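Molside Sorting Room – Progress Report to the Goodall Fund
Second period of the grant

Dear all,

You asked for something shorter than last time. We have taken out the appendix on label adhesives, which I gather was not widely enjoyed.

Where we are

The sorting room at Molside is open and in use. As a reminder, the grant pays for a set of tabletop sorting exercises that day centers can borrow, covering groceries, household bits and pieces, and the contents of what everyone's family calls "the drawer." We planned 60 exercises and have 60 drafted on paper. Getting them off the paper and onto a table has gone more slowly, partly on account of the table.

The first table had a wood grain so lively that pale objects vanished into it. It now holds the printer. The replacement is plain white, and so is the tabletop in the second bay. People find things on it faster, and we find crumbs on it faster too.

Spending

The baskets came from Cirnard, who sold us 144 when we had asked for 100. They let us keep the extras at no charge, a kindness that has cost us most of a closet. We have spent $700 of the materials line, nearly all of it on groceries that will never be eaten and the shelving to put them on. The travel line is untouched. Molside is not somewhere people travel to on purpose in winter, and we propose moving that money to storage.

What we changed

The original plan used printed cards to show which basket took what. The cards slid, curled and, on one Wednesday, went home in a coat pocket. We now write the category straight onto the tabletop in thin black marker, next to the basket it belongs to. My handwriting has been discussed. It stays lowercase and it leans a little, but it can't be pocketed.

We also gave up on sets where everything belongs to the same family. Ten minutes of fruit, all of it going into the fruit basket, is a delivery and teaches very little about sorting. Each set now mixes in at least one thing from another part of the house.

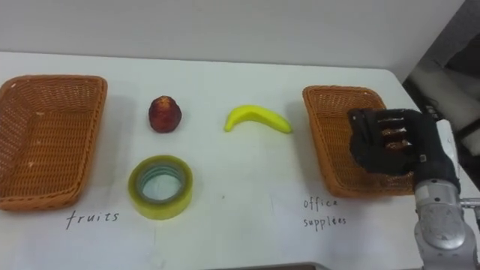

The household items have to be ordinary enough that no one stops to ask what they are. Packing tape does this job well. A brass shoehorn did not, and has been retired after taking up most of an afternoon. Alleo, who are helping us with the written instructions, would like every set to carry a difficulty rating from one to five. We think three levels would do and are still going back and forth, politely, by email.

Problems

Marker on a white tabletop comes off if you lean on it with a damp sleeve, and stays on if you want it gone before lunch. We are trying two other pens. Storage is as described. The wicker also collects dust in the weave, so there is a soft brush in each bay now and a line about it in the instructions.

Next period

We will finish the household sets, settle the ratings with Alleo and send the first boxes out on loan. We would like your approval for the travel-to-storage change before the end of October, as the closet door no longer shuts.

If any of your grantees need baskets, please let us know.

With thanks,
The Molside sorting room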